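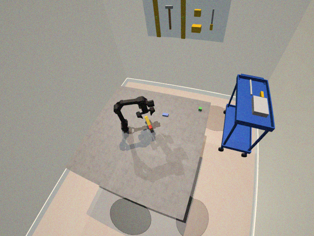

Falterow Work Table, large rectangular top in mottled gray

Falterow Work Table

Home > Workshop and Studio > Tables > Falterow Work Table

Choose a size: Small / Medium / Large
Choose a top: Mottled Gray / Plain White / Oak Veneer / Bare Birch
Choose a base: Fixed / Adjustable feet / Locking casters

Ships flat in two cartons. Allow 4 weeks for Oak Veneer tops. All other tops ship from stock.

Overview

The Falterow is a heavy, plain work table for craft rooms, repair benches, classrooms and small packing areas. It has a flat top, a steel underframe and no drawers. The whole top can be used, right out to the edges, and clamps can be fitted on all sides because the underframe is set well back.

We started selling the Falterow as a cutting table for a sewing school. Most of the tables now go to people who do several kinds of work on the same surface and want something that doesn't rock when they lean on it. The design has changed very little. The corner brackets are thicker than they used to be, and the bolts now all take the same wrench.

Tops

Mottled Gray is the top we recommend for general use. The surface is a hard laminate bonded to a dense core, with a matching strip on all edges. Pencil marks, thread ends and fine dust don't show up much against the pattern, so it can look clean when it isn't. Wipe it down before you lay out pale fabric or good paper.

Plain White uses the same laminate and the same core. It is the better choice for sorting small parts, drawing, and photographing things for sale. Scratches show sooner than they do on the gray.

Oak Veneer is for rooms where the table is also used for meals or meetings. It is sealed at the factory. It is not suitable for solvent work, soldering or hot glue without a mat.

Bare Birch arrives sanded and unfinished. You can oil it, varnish it, paint it or leave it alone. If you plan to seal it, do both faces and the edges within a few days of unpacking. A top that is sealed on one side only may cup.

The Mimance cutting mat is sold separately and fits the Medium top with a small margin left on each side. Two mats laid end to end will cover most of the Large. The mat lies flat under its own weight and does not need tape.

Base

The underframe is welded steel tube with a powder-coat finish in black. The legs bolt on at the corners. A stretcher runs between each pair of legs at the short ends, and a third stretcher along the back can be fitted high or low. Fit it low if you want to keep boxes under the table. Fit it high if people will be sitting on both sides, since it clears most knees in that position.

The Fixed base has rubber caps and is meant for level floors. Adjustable feet have enough travel for a garage floor that slopes toward a drain. Locking casters raise the working height slightly and should be locked before the table is used for hammering or sawing. They roll well on concrete and vinyl, and poorly on thick carpet.

You can change from one base to another later. The threaded inserts in the legs are the same for all versions, and the feet and casters are stocked as spares.

Specifications

Shape: rectangular
Depth of top, Small and Medium: 30 inches
Load, evenly spread, Fixed base: see the plate under the top for your size
Load, any one corner: 100 pounds
Frame: welded steel tube, powder coated black
Fasteners: included
Wrench: included
Assembly: two people
Indoor use only

Full drawings with lengths, leg positions and bolt centers are on the dimension sheet, which you can request from the parts desk. Please check the sheet before you order if the table has to fit into an alcove or between two cabinets.

Choosing a size

The Small suits one person and will go through a standard interior door fully assembled if you turn it on its side. The Medium is the one most customers buy. It takes a sewing machine at one end and leaves space for cutting or pressing at the other.

The Large is deeper as well as longer. It works best when you can walk all the way around it. If one side has to go against a wall, the back third of the top becomes hard to reach and tends to fill up with things you aren't using. In that case we suggest two Smalls in a row, joined with the linking plates listed under Accessories.

Leave enough clear floor behind you to push a chair back. If the room has a door that opens inward, mark the table on the floor with masking tape and swing the door before ordering. We take a good number of calls about this.

Assembly

Lay the top face down on a blanket or on the flattened carton. Set the underframe on it and start all the bolts by hand before tightening any of them. Bolt on the legs, then the end stretchers, then the back stretcher. Tighten everything once the table is lying square.

Turn the table over with one person at each end. Do not drag it onto its feet, as this puts the full weight on two legs and can bend the inserts. When it is standing in its final place, go around the bolts again. Check them once more after a month of use.

If the table rocks on the Fixed base, loosen the leg bolts a half turn, press down on the middle of the top and retighten. If it still rocks, the floor is out and you will need the adjustable feet.

Care

Laminate tops can be washed with warm water and dish soap. Dry the edge strip afterward. Dried white glue usually lifts off with a plastic scraper. Acetone will take off permanent marker but will dull the surface if it is left to sit.

Do not put a hot iron straight on any of the tops. The Barkia pressing pad is thick enough for household irons and has a non-slip back. For soldering, use a ceramic tile or a silicone mat.

Oak Veneer should be dusted dry and wiped with a damp cloth only when it needs it. Small scratches can be touched up with a wax stick in a medium oak shade.

The steel needs no care apart from an occasional wipe. Chips in the black coating can be covered with ordinary satin black enamel.

Accessories

Mimance cutting mat, green or gray
Barkia pressing pad
Linking plates, pair, with bolts
Lower shelf, slatted, for Medium and Large
Cable tray, mounts under the back edge
Clip-on end hook for rulers and shears
Locking casters, set of 4
Adjustable feet, set of 4

The Brandão stool, which we carry in beech and in black, is the right height for the Falterow on its Fixed base. With casters fitted, use the stool on its second setting.

The lower shelf cannot be used together with the back stretcher in the low position. Move the stretcher up first. The cable tray fits either way.

Common questions

Can I screw a vise to the top?
Yes, on all four tops. Put a backing block under the core and use through bolts with wide washers. Place the vise over a leg if you can. Holes drilled in the top are not covered if you return the table.

Can I order the top without the base?
Yes. Tops are sold alone in every finish. They come without inserts, so you will need to mark and drill for your own legs.

Will a new gray top match one I bought earlier?
The pattern is close from one batch to the next but it is not identical. If you want two tables to match side by side, order them together and say so in the notes box.

Is the edge square or rounded?
The laminate tops have a square edge with the corners just eased. Oak Veneer and Bare Birch have a small round-over on the top edge.

Does the table fold?
No. It can be unbolted and stored flat against a wall.

Delivery and returns

Orders are delivered to the ground floor entrance. The top carton for the Large is heavy and awkward on stairs, so please have a second person there. Look over both cartons before signing and note any crushed corners on the driver's slip.

Unused tables can be sent back within 30 days in the original cartons. Return freight is charged at cost. Bare Birch tops that have been oiled or painted cannot be returned.

The frame is covered for 3 years against failed welds and stripped inserts. To claim, send the number from the plate under the top and a clear picture of the fault.

Page updated January 11, 2022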